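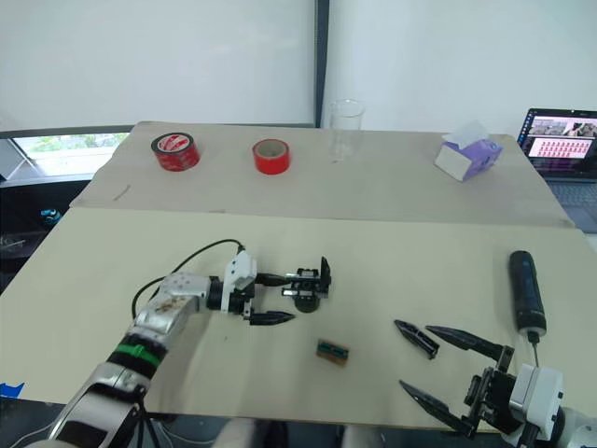

4. Reporting a suspected stolen identity in Koline

This section is for front desk and records staff. Before you start, you must be signed in to Koline with your own account. Do not use the account of a colleague, even for a short time.

1. Open the Duman tab and choose New Report.
2. Type the name as it is written on the document, including any middle name. Do not correct the spelling.
3. Enter the date of birth, then press Compare. Koline searches the death records that your office has loaded. 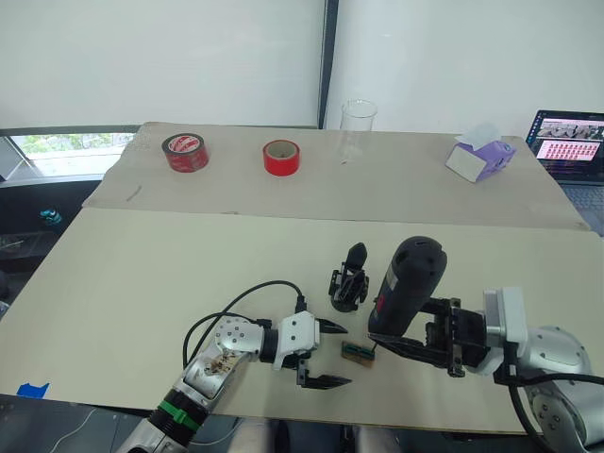 4. If the result is "Possible match," write down the record number and press Hold. The application stays on hold for eight days.
5. Attach a scan of both sides of the document. A file with more than 413 pages must be divided in two parts.

Caution: Do not tell the applicant that a match was found. A match is not a proof of crime, because two people can have the same name and the same birthday. 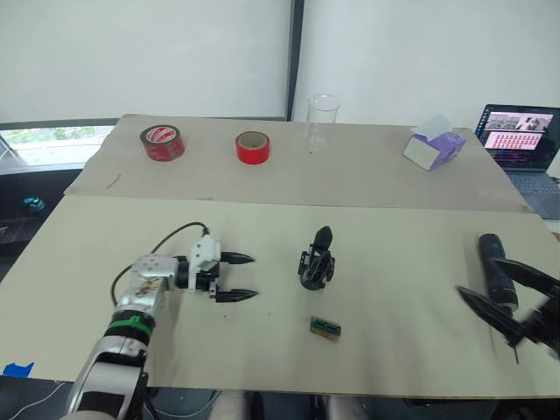
6. Send the report to your case reviewer. In the Tretia office this is Ingvild Lindqvist. In other offices, look in the Contacts list.
7. Print the receipt and put it in the paper file.

Note: Reports made before December 26, 2019 are kept in the old Flondus archive. They can be read there, but they cannot be changed. 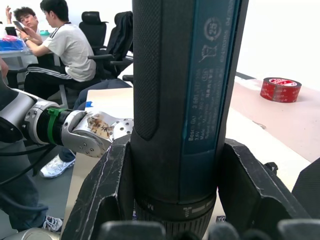 Can I delete a report that I sent by mistake?
Only the case reviewer can delete it. Write to the reviewer with the report number and a short explanation.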